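Chapter 5
Chores, and Other Unsolved Problems

Every decade promises a machine that will fold the towels. The towels, as of this printing, are still waiting. Factories have done better, mostly by rearranging the factory until a machine could cope with it.

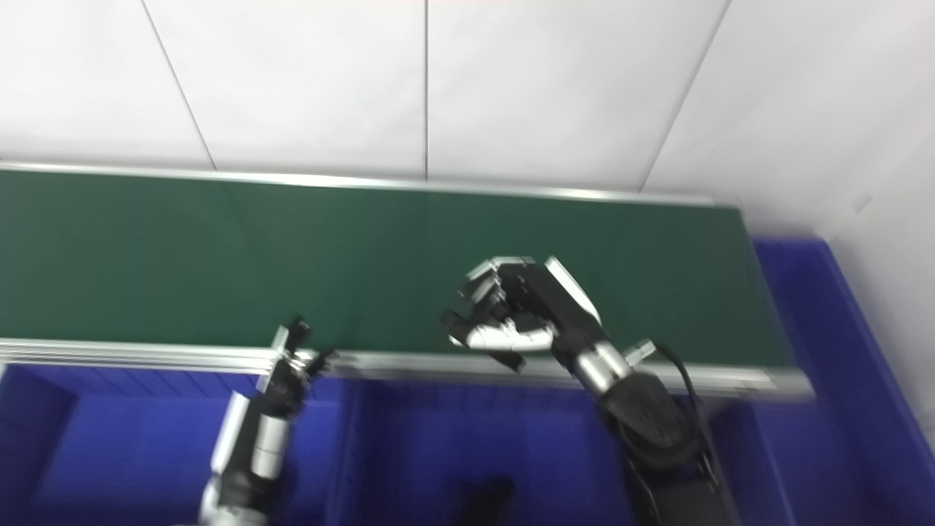
Sorting is the chore we start with, as it sounds the easiest. Mahlet Tsegaye's team at Mullari gave it 114 days and came away humbler. A green belt, a pair of blue bins, two hands with proper fingers — a bored teenager would need no further instructions. The machine needs this chapter and most of the next.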